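Notebook, bedroom tidying trials, bed surface
24 Feb 2023, HM writing, JC read it over afterwards

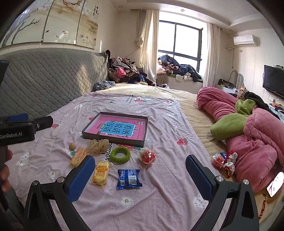
Bed 2, tray and snacks on the strawberry sheet, quilt to the right.

Jailson's claim, from the last meeting, is that a shallow tray in the middle of the bed makes the clearing go faster. His argument is that people put things down on a tray if there is a tray. I have my doubts and I want them written down before we get any more data.

First doubt: look at where the snacks are. The tray has one book in it, the pink 看图说话写话, and the food is on the sheet in front. The round nut, the wrapped pastry, the sponge-like cake, the green ring, the red candies, all on the sheet. The yellow-wrapped cake and the blue wrapper are lower down again. If the tray draws things in, I would like to know what it drew in here apart from a book.

JC says that's a starting layout and proves nothing either way. Fair. But then his two good layouts from the Kyei flat prove nothing either, and he was happy enough to put those on the slide.

Second doubt: the tray is too small for the job we are giving it. With the book lying in it I can't see the cake and the pastry going in without something on top of something else. The sponge-like one is what worries me. A squashed cake on a bed sheet is worse than an untidy bed. Either the book goes first, to wherever books go, or we use a deeper tray. Flatino do one with a higher lip. I have not ordered it and I am not going to until someone shows me the shallow one failing.

Third: what are we calling "tidy"? The Timitz sheet says "surface clear, textiles folded, rubbish removed". Three problems with that.

Rubbish. There is a red candy wrapper over by the quilt, and I would bin it. The blue snack wrapper nearer the front I would not bin without picking it up first, as I can't tell by looking whether there is anything in it. The sheet wants one answer for "wrapper" and I don't think there is one. JC would sort by feel: flat goes in the bin, full goes on the tray. I can live with that if it is written down.

Textiles. The pink quilt is rolled with the green blanket inside it. Does that count as folded? I say no, JC says it is off the middle of the bed and therefore done. With the black garment lying over the far end of it I don't see how anyone calls it done. Then there is the clothes heap by the headboard, which is a job in itself and should be scored separately. Put the heap in the same score as the snacks and the snacks vanish. One blue knitted thing takes longer to fold properly than it takes to move every cake on the bed.

Small personal things. The scrunchie, the phone, the red tassel. The sheet has no line for these at all. I would put the scrunchie in the tray, leave the phone alone, and leave the tassel hanging. Hotov's notes from May say "personal items to bedside", and that assumes a bedside.

Numbers, such as they are. Target for clearing the snacks and book is 90 seconds, which came from the old kitchen table runs. A table does not sink when you lean on it. I don't believe 90 carries over to a mattress and I would rather we threw it out than kept missing it and writing excuses in the margin. Proposed instead: 6 runs with the tray, 6 without, same food, same sheet, quilt left as it is. No target. Compare afterwards.

JC wants to go straight to the big set (2,000 layouts). No. If the tray makes no difference we will have 2,000 layouts with a tray in them.

Other bits
- The printed sheet is a nuisance for anyone looking for small things. Red strawberries, red candies. Try the plain tan one from underneath for half the runs, but not mixed in with the tray comparison or we'll never untangle it.
- Crumbs. Not on the form. Add a line, shake out the sheet at the end and write yes or no.
- Green fuzzy ring: JC has it down under food. I have it down as "ring, green" until somebody squeezes it.
- Budget for replacement cakes is 5 pounds a session. Please stop buying the expensive ones.

JC, added later: I still think the tray helps. Happy with the 6 and 6. Not happy about the quilt being marked as not done, will bring it up again.

HM: noted. Quilt stays as not done on my form.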